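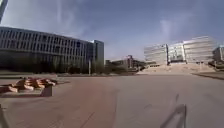 Big square, big sky.

14/10/2018

So the fake landlord has finally been arrested! If you've been reading since September you'll know I've been going on about this bloke at every opportunity, and my poor friends are sick of it.

Quick recap for the newcomers. Dilek Oral answered an ad for a one-bedroom flat in Sirkbridge, nice little kitchen, 900 a month, bills in. She met the "owner" out the front, he had keys, he had a folder, he walked her through the place and he even apologised for the shower. She paid him 600 on the spot to hold it and the rest of the bond by transfer that night, 2000 all up. Moving day came and there was a family having breakfast in there. They'd rented it for a week and had no idea who she was - and the man who'd been there before them had rented it for two nights. You can guess who that was.

I was furious for her. I'd have handed the money over too, that's what gets me. A folder! Who doubts a folder?

Anyway, Selim Yalçınkaya rang me from Trultwood with the news while I was halfway through a plate of eggs. The police picked a man up after another renter, Kam-wah Kuo, got a funny feeling and asked for the bond receipt number before paying. The man said he'd left it in the car and went to get it and kept walking. Kam-wah wrote down the number plate (good on him) and took it straight to the station. They've charged the fellow with fraud over several flats and he's due back in court next month. He hasn't been found guilty of anything yet so I'm leaving his name out of it, and please do the same in the comments or I'll have to delete you.

Dilek hasn't seen a cent. Her bank is "reviewing" it, whatever that means, and she's still on Orhun Keskin's fold-out couch with her clothes in garbage bags. She's looking at a place on the other side of town on Saturday week, through a proper agency, and I'm going along to be nosy about the paperwork.

If you paid someone for a flat in Sirkbridge this year and never got your keys, ring the station and ask for the fraud desk. Even if it was only a small deposit and you feel silly about it.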